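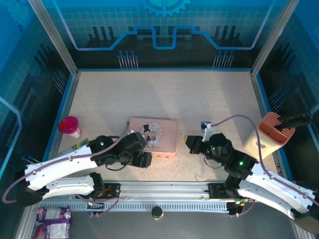
コテデン語学センター 文章表現コース

講義ノート 第2回 手紙の書き方と距離の感覚
担当 ダラ・マク・スウィーニャ(Darragh Mac Suibhne)

前回の授業では、話し言葉と書き言葉の違いを勉強しました。今回は手紙です。私は日本語を大人になってから勉強しましたので、手紙の形を覚えるのにとても時間がかかりました。そのため、このノートでは日本で育った方には当たり前のことも、少していねいに書きます。もし私の説明に足りないところがありましたら、授業のときに教えてください。

1 手紙の順番

日本語の手紙は、だいたい次の順番で書きます。前文、主文、末文、後付けの四つです。前文には頭語と時候の挨拶と、相手の様子をたずねる言葉が入ります。主文は用件です。末文では相手の健康を祈り、結語を書きます。後付けは日付、自分の名前、相手の名前です。

英語の手紙を書いてきた人は、用件がなかなか始まらないことに驚くと思います。私も初めて日本の先生に手紙を書いたとき、一行目に「本を送ってください」と書きました。先生は本を送ってくださいましたが、同じ封筒に手紙の書き方の本も入っていました。

2 頭語と結語

頭語と結語は組になっています。次の組は必ず覚えてください。

拝啓 … 敬具(一般の手紙)
謹啓 … 謹白(改まった手紙)
前略 … 草々(急ぎの手紙、前文を省くとき)
拝復 … 敬具(返事の手紙)

よくある間違いは「前略」で始めて、そのあとに季節の挨拶を書くことです。「前略」は前の部分を略しますという意味ですから、すぐに用件に入らなければなりません。また、「前略」は目上の人への手紙やお礼の手紙には使わないほうが安全です。お詫びの手紙でも避けてください。

「かしこ」という結語もあります。女性が使うもので、頭語が「拝啓」でも、頭語がなくても使えます。去年の受講生の作文に、会社の名前で出す手紙を「かしこ」で結んだものがありましたが、仕事の手紙では「敬具」を使うのが普通です。

3 時候の挨拶

時候の挨拶には、漢語調のものと、やわらかい文のものがあります。3月の例を比べてみましょう。

漢語調:早春の候、皆様にはますますご健勝のこととお喜び申し上げます。
やわらかい文:日ごとに春らしくなってまいりましたが、お変わりなくお過ごしでしょうか。

意味はあまり変わりませんが、相手との距離が変わります。漢語調は会社や、まだよく知らない方に合います。やわらかい文は、お世話になった先生や親しい方に合います。友人に「早春の候」と書くと、少し冷たく、または冗談のように感じられるかもしれません。

季節の言葉は暦に合わせることになっていますが、住んでいる土地の天気と違うことがよくあります。たとえば雪がまだ残っている町から「春暖の候」と書くのは不自然です。そのようなときは、窓から見えるものを一つ書けばよいと私は考えます。「こちらではまだ雪が残っておりますが、日差しは明るくなりました」という文は、決まった言葉より手紙らしい手紙になります。

4 用件の始め方

前文から主文に移るときには、合図の言葉を使います。「さて」「ところで」「このたびは」などです。「さて」が一番よく使われます。「ところで」は話題が急に変わる感じがありますので、改まった手紙にはあまり合いません。

頼みごとをするときは、次の二つの文を比べてください。

A 推薦状を書いてください。
B お忙しいところ誠に恐れ入りますが、推薦状をお書きいただけないでしょうか。

Aは文法の間違いがありません。しかし、相手は断ることができないように感じます。Bは否定の形の質問になっていますので、相手に断る場所を残しています。この「断る場所」を作ることが、頼む手紙では大切です。ただし、クッションの言葉を三つも四つも重ねると、何を頼まれているのか分からなくなります。一つの頼みに一つで十分です。

5 文例

下の文は、受講生の下書きを本人の許可をもらって直したものです。

拝啓 寒さの厳しい日が続いておりますが、先生にはお元気でお過ごしでしょうか。
さて、先日はペルクヴィル校の見学の際に、ご親切に案内していただき、ありがとうございました。図書室で見せていただいた古い葉書のことを、家族にも話しました。
来年の春には、また伺いたいと思っております。どうぞお体を大切になさってください。
敬具

下書きでは「ご親切に案内してもらい、ありがとうございます」となっていました。「もらう」を「いただく」に直し、終わったことへのお礼ですから「ございました」にしました。後付けは省いてあります。日付は「敬具」の次の行に、少し下げて書きます。自分の名前は下に、相手の名前は次の行の上のほうに書きます。縦書きのときの位置は教科書の106ページの図を見てください。

6 宿題

お世話になった人に、お礼の手紙を書いてください。実際に出す手紙でも、練習の手紙でもかまいません。長さは主文だけで約100字とします。便箋に手で書いたものを提出してください。手書きがむずかしい方は、先に相談してください。

参考になる文例は教科書の161ページからあります。そのまま写すのではなく、自分の生活のことを一つ入れてください。次回は葉書と一筆箋について勉強しますので、使わない葉書を一枚持ってきてください。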